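The Virari Letting-Go Journal

Guided journal, 96 undated pages, lay-flat binding, ribbon marker

Somewhere in your head is a conversation from years ago that you are still winning. You have better lines now. The other person has moved to Sondaneck and bought a boat, and has not thought of you since September.

The Virari is a prayer and reflection journal for people who keep a careful record of wrongs and would like to stop paying storage on it. Each entry takes 2 pages. On the left you write what happened, with all the unfair details left in. On the right there's a short Scripture reading, a question you will probably want to skip, and room to pray in ink. Skipping is allowed. The question comes back later in the book, worded more bluntly.

Pavithra Chowdary wrote the prompts after leading a forgiveness group at Lorkham for longer than she had planned to. She is kind, but she has heard your excuse before - it's on page 2, under "He never said sorry."

What you get
Cover: dark green cloth, no title on the front, so you can leave it on the kitchen table
Paper: cream, ruled, heavy enough for a fountain pen or a bad mood
Back pocket: holds letters you wrote and wisely didn't mail
Leader's notes: sold separately

The first printing of 900 sold out. The second, 2,000 copies, ships from 10 January 2022, by which time most resolutions will need forgiving too.

Also from Poojary Press: the Virari pocket edition, for smaller grudges. 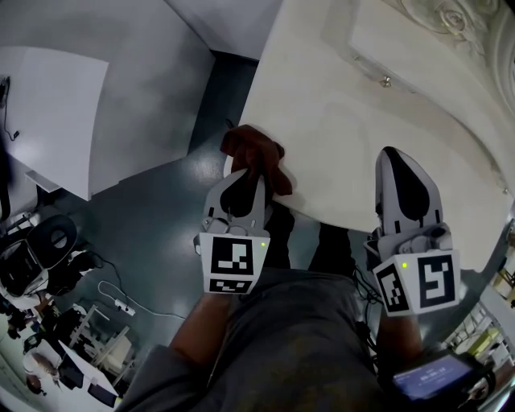
A brown cloth at the edge of a white panel.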